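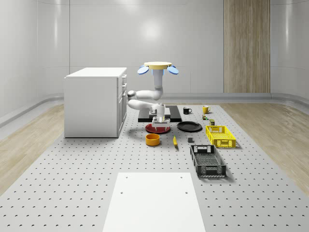
Gripper above the red plate, gray pegboard table.

18 September 2025

Iron red, round three. Opened the Tistau this morning at last and I am so pleased with this load! The tiles came out a proper tomato-soup red with little darker freckles where the glaze pooled in the texture. Round two was plain brown all over, so the slow cool is doing something.

Schedule: up to cone 6 as usual, then let it fall to 2,000 F and hold, then down at 175 degrees an hour until dull orange. After that kiln off, lid shut, peeps in. I wanted to crack the lid last night and did not. Gold star for me.

Batch was 424 g dry, same recipe as last time except that I swapped in the Jendby bone ash for the end of the old bag. Sieved twice. It gets lumpy if it sits, so mix it the same day you dip. The bucket is on the second shelf with blue tape on it, please don't top it up with water, I'm trying to keep the gravity where it is. 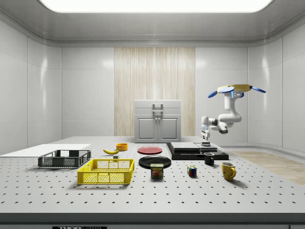 Wen-hsiung Tse
Optical breadboard bench

Tile notes while they are still in front of me. Eight tiles, four on Giraldo white stoneware and four on the buff.

White body, one dip: thin, rusty, a bit dry on the edges. Not ugly but not what we're after.

White body, two dips: lovely. Best red of the lot is number 3. Glossy in the middle, matte halo, no pinholes that I can find with the loupe.

Buff body, one dip: brown. Flat brown. I had hopes.

Buff body, two dips: red on the flats and nearly black in the grooves, which I like a lot more than I expected to. Number 7 ran and has a fat roll along the foot. It stopped just short of the shelf. Two dips should stay well above the foot ring from now on, and anything tall gets a cookie under it.

Also threw in a scrap cup with Rusidine over the top third. Wow. The overlap went gold and streaky, with a kind of oily look where the two meet. One cup proves nothing, but I want more of that.

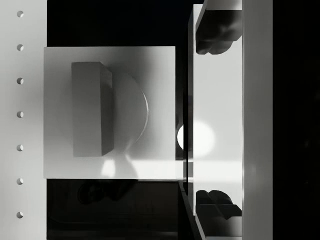
Can the slow cool be skipped if the glaze goes on thicker?
Thickness helps, but the color mostly grows on the way down. The two-dip tiles from round two had a good heavy coat and still came out brown in a fast cool.

Things I'd like to pin down next. First, the hold. I went with 2,000 F because that was written inside the lid of the old log and I have never tried anything else. A lower hold might give bigger freckles or might just dull the surface, and I can run both in the small kiln if it's free. Second, the bone ash. I changed that and the cooling in the same firing, which is bad practice and I knew it when I did it. So the next load needs the old bone ash

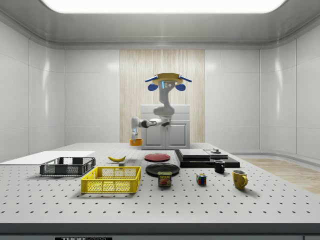

with the new schedule, on white body only, two dips, everything else left alone. There is just enough of the old bag for a small batch. If those come out red too, then the credit goes to the cooling and we can stop fussing over suppliers.

Witness cones on all three shelves were down together, with the bottom one a hair stiffer - normal for that kiln. Elements look fine. The shelf with the chipped corner needs wash before it goes back in.

If the red repeats I'd love to have it on real bowls by December. Number 3 is on the windowsill, go look at it in daylight!

To do: order more red iron oxide, label the Rusidine cup, new loupe battery.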